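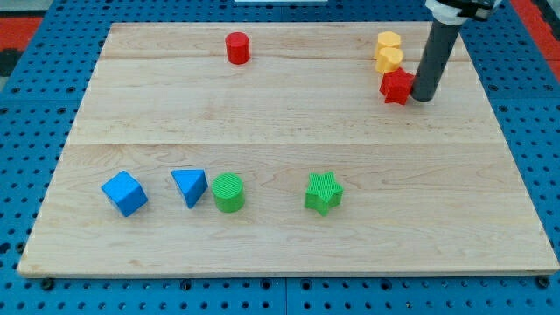 O braço com a haste cinza junto à estrela vermelha, na mesa de demonstração.

Bancada de demonstração Verkex com peças coloridas

A bancada Verkex é o equipamento que levamos às visitas e aos dias de portas abertas, e é também o que mais gente pergunta se pode alugar, comprar ou simplesmente ver de perto por uma tarde. A resposta é sim nos três casos, e esta página reúne o que costumamos explicar por telefone (às vezes com muita paciência do outro lado da linha, porque gostamos de conversar sobre ela!).

O conjunto foi pensado para mostrar uma tarefa que todo mundo entende sem precisar de introdução: há peças espalhadas sobre uma tábua de madeira clara e o robô precisa levar uma delas a outro lugar, empurrando com a ponta de uma haste. Parece fácil, e os visitantes quase sempre começam dizendo que fariam aquilo em um segundo. Depois pedem para tentar pelo controle manual, descobrem que uma estrela gira quando é tocada fora do centro, que um cilindro foge para o lado, e a conversa muda de tom. É a nossa parte preferida do dia.

As peças

O jogo traz formas simples em cores fortes: cubo, prisma triangular, cilindros e estrelas, em azul, verde e vermelho, além de peças num amarelo mais suave. Escolhemos cores que se distinguem bem da madeira mesmo para quem está na segunda fila, e formas que reagem de maneiras diferentes ao empurrão. O cilindro verde sai da impressora 3D e guarda em cima aqueles anéis finos que as crianças gostam de passar o dedo. Quem preferir pode encomendar peças avulsas em outras cores, com prazo combinado no pedido.

A mesa e a haste

A tábua fica apoiada sobre uma mesa azul perfurada, com uma grade regular de furos redondos, o que facilita muito a vida de quem precisa mudar a posição de alguma coisa entre uma sessão e outra. A ferramenta na ponta do braço é uma haste cilíndrica cinza-escura, fosca, de extremidade arredondada, presa por um colar branco ao suporte preto. Já experimentamos pontas de outros formatos e voltamos sempre a esta - é discreta, deixa ver a peça que está sendo empurrada e rende boas perguntas do público.

O programa da visita

A demonstração padrão usa o programa Flerkex, que vem instalado e abre em português. Nele o apresentador escolhe um pedido da lista, como levar a estrela vermelha para perto do cubo azul, ou deixa que alguém da plateia escolha. A lista que acompanha a bancada tem 104 pedidos prontos, e é possível acrescentar os seus. Há também um modo lento, que recomendamos com carinho para turmas de escola: o movimento fica mais fácil de acompanhar e sobra tempo para os palpites.

Cada sessão dura quase 100 minutos, contando a conversa no final, que costuma se alongar. Se o seu evento tem horário apertado, avise na reserva e preparamos um roteiro mais curto, sem o trecho do controle manual.

O que vai incluído

Mesa perfurada azul e tábua de madeira
Braço com suporte, colar e haste
Jogo de peças coloridas
Programa Flerkex com 2 licenças de uso
Maleta Ansari para transporte das peças
Manual do apresentador, impresso e em arquivo

O que pedimos ao local

Uma sala com piso nivelado, luz uniforme e uma tomada próxima. Luz de janela batendo direto na tábua atrapalha a leitura das cores, então vale fechar a cortina daquele lado. A montagem é feita por quatro pessoas da nossa equipe e pedimos que o espaço esteja livre na véspera, se possível, para que os testes sejam feitos com calma. O público fica atrás da faixa de segurança, que nós mesmos instalamos, e só se aproxima com o braço parado.

Portas abertas no espaço Vorkus

Quem quiser conhecer a bancada antes de decidir pode visitá-la em funcionamento no espaço Vorkus. A entrada é gratuita, com inscrição pelo formulário de contato, e as crianças são muito bem-vindas acompanhadas de um adulto. A próxima temporada de visitas será em outubro, e as inscrições de grupos escolares têm prioridade - escreva cedo, porque as manhãs são sempre as primeiras a lotar.

Preços de compra e de aluguel são enviados sob consulta, conforme a cidade e a duração do evento.

Página atualizada em 1 de maio de 2024.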